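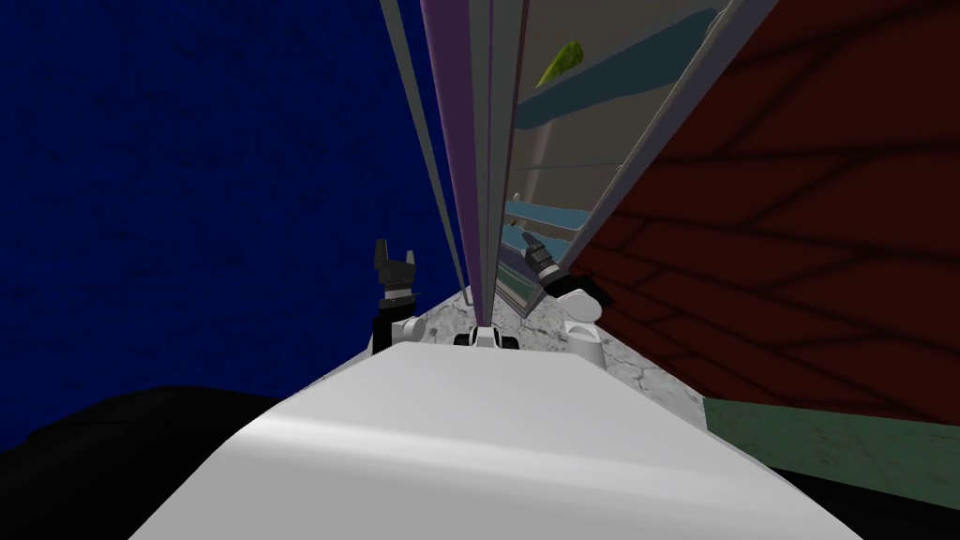
The first warm week of May is when the sunscreen aisle gets crowded, and it's also when a lot of people notice the brown patches they'd hoped were gone for good. They show up on the cheeks, along the upper lip, across the forehead. For years the usual advice was a strong bleaching cream and a big hat. There's so much more to work with now, and I came away from a month of reading and clinic visits feeling really hopeful!

Melasma is the name for most of those patches. It's common in pregnancy and in women on hormonal birth control, though men get it too, and it favors skin that tans easily. It doesn't hurt or itch. What it does is come back, sometimes after one long afternoon at a ball game, and that's the part that wears people down.

The Skasora clinic runs a pigment program that starts with 7 weeks of nothing but gentle cleanser, moisturizer and tinted sunscreen. No acids, no scrubs, no lasers. I thought that sounded dull until I saw how calm people's skin looked by the end of it (and how many of them decided they were happy to stop right there). 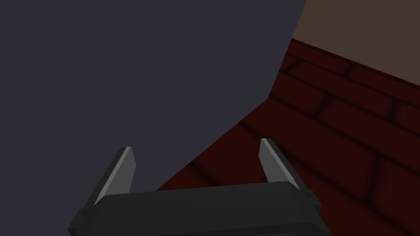

Does the tint in a sunscreen really matter?

It matters a great deal for melasma. The iron oxides that give the product its color also block visible light, and visible light can darken these patches even when the UV is well covered.

After the quiet weeks come the active ingredients. Azelaic acid is a favorite because it's kind to touchy skin and is often used during pregnancy with a doctor's okay. Hydroquinone still has its place, for a limited stretch and under supervision. Tranexamic acid, taken as a pill, has been the exciting arrival, but it isn't for anyone with a history of blood clots, so expect a lot of questions before you get a prescription.
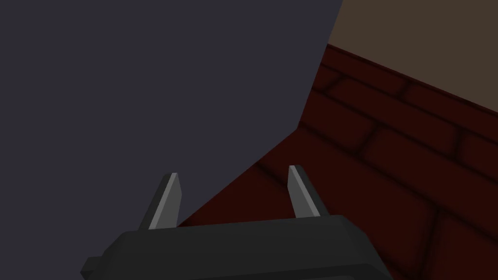
Peels come next for some people, and here the staff at Tekin, a small practice that does little else, go wonderfully slowly. They use light peels only, spaced a month apart, and they'll send you home if your skin is pink when you walk in. Heat is the worry. A peel or laser that's too strong can leave a patch darker than it was, especially on deeper skin tones.

Cost varies wildly. One patient told me she'd spent 3000 dollars on lasers elsewhere before a good tinted sunscreen and a cream did most of the job. She laughed about it, and then she pulled the tube out of her bag and made me try some on the back of my hand. It was lovely stuff, no chalky film at all.
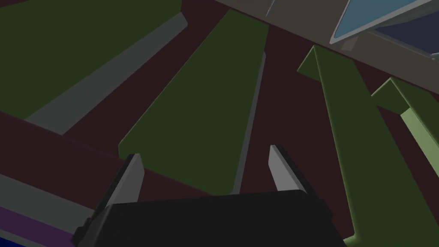
Computer rendering: two gray gripper fingers with a dark green panel beyond.

If you're starting this summer, reapply every 2 hours outdoors, and take a picture of your face in the same window light once a month. The fading is slow enough that the mirror won't show it to you from one morning to the next.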